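Workshop tips: recording cabinet runs in the simulator

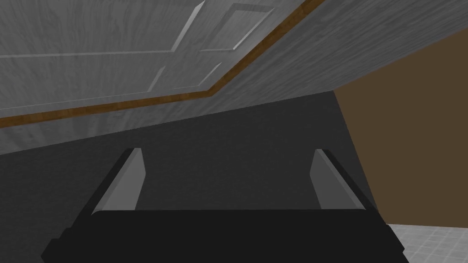
Wrist view in the simulated kitchen, fingers open, paneled gray wood grain overhead.

Start every run with the gripper empty and the fingers apart. Matěj Ďurica keeps the start poses in the Sengar folder.

Change the wood grain and wall color every 125 runs. The Bustach set has 2328 runs so far and we need 3000.

Move slowly near raised moldings. If you bump one, back off and finish the run, then tag it "contact." Do not delete it.

Save after each run. Send questions on tags to Marcela Baláž.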